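Docs > Cells > Packing demo > Setup and care

Search the docs
Type to search...

# Packing demo cell: setup, care and repair

July 21, 2023
By the Temia cell maintenance team

This README covers the packing demo cell that Temia runs with the Aaltonen hand. It tells you how to bring the cell up on a new site, what to check before each run, and what to do when the hand or its cable gives trouble. The recordings made with the cell have their own data card, and only the parts that affect upkeep are repeated at the end of this file.

## What the cell consists of

- One humanoid upper body with a head camera
- One Aaltonen multi-fingered hand per arm, firmware branch `primon-2`
- One laptop with the Primon console installed
- One table, any height the arms can reach without the shoulder going past its soft limit
- A compartment box with the items to be packed
- A power strip for the laptop and chargers

The robot itself must have its own outlet. Don't run it from the strip.

## Setting up

1. Place the table first, then bring the robot to it. Moving a table against a powered robot is how we bent a finger link in February.
2. Lock the base and check that it doesn't rock. Carpet is fine if it is thin and glued down. On loose carpet, put the Feteck base plate under the robot.
3. Put the laptop where the operator can read it sitting down and still reach the emergency stop.
4. Start the console and wait for both hands to report `ready`. A hand that stays in `init` for more than 60 seconds has usually lost its data line.
5. Run `primon home --slow`. Keep people's hands off the table until it finishes.
6. Run `primon check-hand` for each side. It opens and closes every finger in turn and writes a line to `hand.log`.

## Hand cable

Most stoppages on this cell come from the cable at the wrist. It needs enough slack for a full wrist turn, but a loop that is too long gets caught on box walls. Route it to the outer side and clip it to the forearm once.

Do not clip it twice. The second clip holds the cable still right where it needs to bend, and the conductors break inside the jacket with nothing to see from outside. 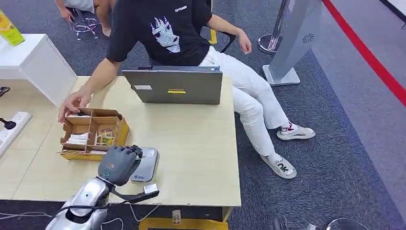
If you have to work on the connector, set the arm to `hold` first and then cut power to the hand only (`primon hand off`). Pull on the connector body, never the cable. After reconnecting, wait for `ready`, then run `check-hand` again. A hand that was unplugged keeps its old zero, and if somebody moved the fingers by hand in the meantime the zero is wrong. `primon zero` fixes this and takes less than a minute.

## Stocking the box

Items go in by type, one type to a compartment. Keep soft items folded flat so that the fingertips meet an edge. Packets should stand with their printed side toward the robot; the detector was trained that way and does noticeably worse on the backs.

Restock only with the arm in `hold`. The console shows a yellow bar across the top while the arm is held - check for the bar before you reach in. Cardboard boxes go soft at the partitions after a few days, and a leaning partition makes the hand miss. Replace the box, don't tape it. Tape sticks to the finger pads.

## Routine care

| Interval | Task |
|---|---|
| Every start | `check-hand`, look at cable clip, wipe finger pads |
| Every 500 cycles | Check finger screws for play |
| Every move | Re-run head camera calibration |
| When worn | Replace finger pads as a set |

Use a dry cloth on the forearm covers. Alcohol is allowed on the finger pads only.

## Common faults

**`E-TENDON` on one finger.** Usually a pad fold caught in the joint. Power the hand off, straighten the finger gently, power on, zero.

**Hand drifts down while idle.** The wrist brake isn't engaging. Park the arm over the table and contact Temia before the next run.

**Console freezes on camera view.** Close other programs on the laptop. If that doesn't help, lower the preview rate with `--preview 5`.

**Grasp lands short of the item, always by the same distance.** The table was bumped. Recalibrate.

## Notes for users of the recordings

The current release has 187 episodes and 2701 labeled grasps. Episodes recorded with a wrong zero were kept and carry `zero_ok: false`. Filter them out for training, but they are useful for testing fault detection.

Each episode folder includes the `hand.log` from that session. Cable dropouts appear there as gaps in the joint stream - they have not been filled in.

## Known gaps

- `primon zero` can't be run on both hands at once
- No spare parts list yet for the left hand
- The slow homing speed is still set in code, see `home.py`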